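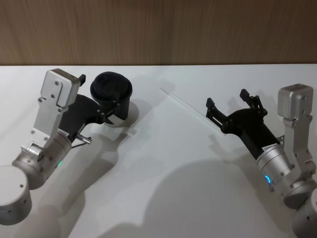 Lement Township Special Election: Frequently Asked Questions

Updated 27 February 2023

Why is there a special election?
Council member Devendra Srivastava resigned his Ward 2 seat with more than a year left in the term. The township charter requires a vote when a seat is open that long.

Who is running?
Anju Ahuja and Rhonda Thibodeau. Akash Jaiswal withdrew before the filing deadline and his name will not be on the ballot.

Who can vote?
Registered voters who live in Ward 2. If you moved within the township, check your ward with the clerk's office. Your old polling place may not be your new one.

Is this a party election?
No. Council seats are nonpartisan and no party labels appear on the ballot. Local party groups can still endorse a candidate.

How did a candidate get on the ballot?
Each one filed a petition with at least 75 valid signatures from ward residents.

Can I vote by mail?
Yes. Request a ballot from the clerk, Girish Chaturvedi, by mail or in person. It must be back in the office by the time polls close. A postmark does not count.

What happens if the result is close?
The last race in this ward was decided by 37 votes. A losing candidate may ask for a recount in writing within five days. A tie is settled by drawing lots.

When does the winner take office?
At the first council meeting in June. The winner serves only the rest of the current term and may run again.

Will the Sillik Road levy be on the same ballot?
No. The levy goes to all township voters in the fall.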